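Brindura opens tea-table cleaning workshops in Drarisgate

Drarisgate, April 27, 2026

The household association Brindura will start a new series of free workshops in May, dedicated to the small cleaning work which remains after tea or coffee is taken together. The workshops are held in the Zakmont house in Drarisgate and are open to all residents of the town.

The first part treats the clearing of the table. Participants learn to empty the cups, to bring the rubbish to the bin and to remove crumbs and spilled water from the table top in a good order. The bin stands with its lid open and a drawstring bag already inside, so that paper cups can go in directly.

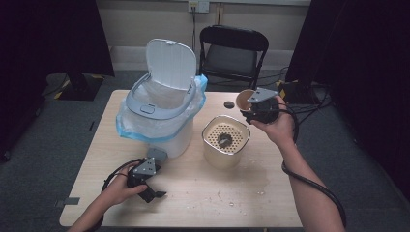 Dates and registration

Each workshop has a duration of 2 hours. In total 203 places are available during May, and registration is made at the reception desk of the Zakmont house. Participation costs nothing. Cloths, bags and paper cups are provided by Brindura, and it is not necessary to bring anything from home.

The series is supported by the Nogueira foundation with a contribution of 490 euros for the purchase of materials. Last year, almost 400 residents took part in the kitchen courses of Brindura, and many of them asked for a course about daily cleaning.
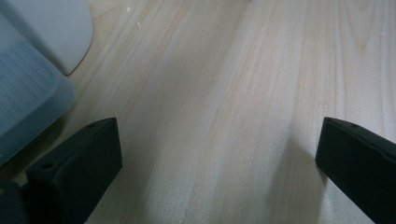
The second part of the workshop is reserved for the care of wooden surfaces. Participants wipe along the direction of the grain, with a cloth that is only a little damp, and then they dry with a second cloth. Afterwards they look at the surface from a low angle. On a pale wood with a light gloss, small white specks like the two near the top are easily missed by a person who stands straight over the table. For this reason a final check is part of every exercise.

At the end of the workshop, every participant receives a printed sheet with the steps in large letters. Further copies can be collected at the reception desk until the end of May.

Press contact: Brindura, Zakmont house, Drarisgate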